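Review: The Gillance Home Protection Kit for Households at Risk

Sirkham Community Safety Office - Equipment Reviews - 5 Sep 2023

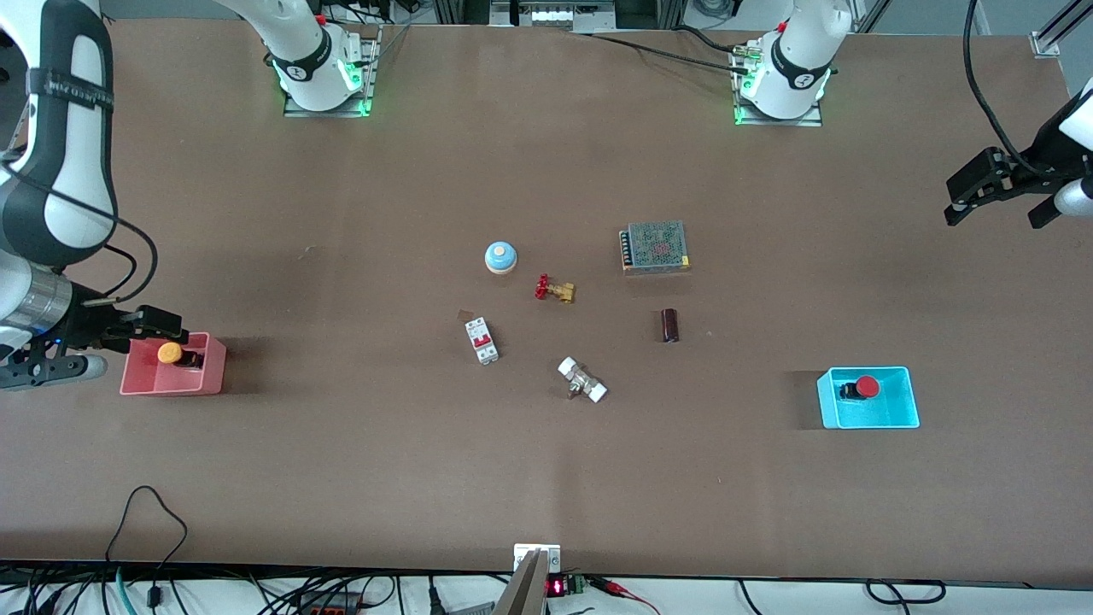

Electrical and plumbing components on a brown tabletop, with a small orange-capped part in a pink box.

The Sirkham Community Safety Office reviews products that are offered to residents who have been threatened in their homes, or whose homes have been damaged in a deliberate attack. Reviews are written for housing officers, victim support staff and residents' associations. This review covers the Gillance Home Protection Kit, second edition, which replaced the original kit in April. The office bought its kits at the normal retail price and has no commercial relationship with the manufacturer.

What the kit contains

The kit is sold as a single package for a house or ground-floor apartment. It includes a fire-resistant mail slot cover that fits on the inside of the front door, two window contact alarms, a motion-activated exterior light, a battery-powered siren and a bag of fixings. A printed guide gives fitting instructions and has a page at the back on which to record incidents. There is no camera. Residents who want one must buy it separately, and the Gillance siren will not connect to cameras from other manufacturers.

The price is $200. No subscription is required, and none of the alarm functions depend on an internet connection. The office regards this as a real advantage. Many of the households referred to us are staying in temporary accommodation or have had their service interrupted by the same incident that led to the referral.

How it was assessed

Kits were fitted in four occupied homes on the Dalen estate with the written consent of the residents. The homes included a row house, two ground-floor apartments and a detached house with a side entrance. Each kit remained in place for three months. Residents were asked to keep a short log of alarms, faults and battery changes, and an officer visited at the end of the period to inspect the equipment. None of the homes was attacked during the trial, and nothing in this review should be read as evidence that the kit prevents attacks.

Fitting

The window contacts and siren can be fitted by most adults with a screwdriver. The adhesive pads supplied with the contacts held well on painted wood but came away from textured plastic frames in one of the apartments. Screws are included and should be used where the landlord permits it.

The mail slot cover is more demanding. It is a metal box that encloses the slot from the inside and is intended to contain burning material or liquid pushed through the door. It must sit flat against the door with no gap at the lower edge. On the row house, a raised panel prevented this, and a spacer had to be made. The guide does not mention paneled doors at all, although they are common in this city. Gillance told the office that a spacer will be added to future kits but did not give a date.

The exterior light runs on batteries and does not need an electrician. It should be mounted above the reach of a person standing on the ground. The template in the guide shows a lower position, and the office advises readers to disregard it.

Performance

The siren is loud enough to be heard in adjoining properties with the windows closed. It sounds for two minutes and then resets. Residents were positive about the reset. An older product reviewed by this office, the Stundent door alarm, continued until it was switched off by hand, and this caused complaints when the household was away.

The window contacts gave few false alarms. Most of those recorded in the logs were caused by residents opening a window while the alarm was set. A short delay before the siren sounds would help, and the Stundent product has one.

The exterior light was the weakest part of the kit. In the detached house it responded well to anyone approaching along the side path. In the apartments, which face a shared walkway, it came on for every passing neighbor and used its batteries quickly. The sensitivity control has a high and a low setting, and on the low setting the light sometimes failed to respond until a person was already at the door. Residents of apartments with shared access may be better served by asking the building owner for permanent lighting.

The mail slot cover was not subjected to a fire test by this office. The manufacturer supplied a test certificate for the cover, and it is in date. Mail was delivered normally in all of the homes, though larger envelopes had to be folded.

The incident record

The record page deserves separate mention. It asks for the date and time of each incident, what was seen or heard, whether anything was left at the property, and the reference given by the police. Investigators often appeal for information well after an event, and notes made on the day are far more useful than recollection. The page is well laid out but has too few lines. It can be photocopied, and a larger version is available on request from this office.

The guide also tells residents to call emergency services first and to leave damaged items where they are until officers have attended. The advice is sound and clearly worded. The guide is printed in English only - a serious shortcoming, in our view, for a product marketed to households that may be targeted on account of their background.

Suitability

The kit suits a household that needs basic protection quickly and has its own front door. It is less suitable for upper-floor apartments, where most of its contents would have no use, and for any household with a deaf or hard-of-hearing member, as the siren has no visual signal inside the home.

Tenants should obtain written permission before fitting the mail slot cover, which requires holes in the door. On some apartment buildings the front door is part of the fire separation of the building and must not be drilled without advice. Housing officers placing orders on behalf of tenants are asked to check this before the kit is issued.

Households under an active threat should not rely on this or any other retail product. They should speak to the police about their immediate safety and to their housing provider about a temporary move.

Rating

Mail slot cover: good, subject to correct fitting
Window contacts: good
Siren: good
Exterior light: fair, poor in shared walkways
Printed guide: fair

The office recommends the Gillance kit for houses, and for ground-floor apartments where the entrance is not shared. It has been added to the approved equipment list for Sirkham and Dalen. The first edition of the kit, which is still sold by some retailers, has a plastic mail slot cover and is not approved.

Housing officers who hold unopened first edition kits should return them to the supplier.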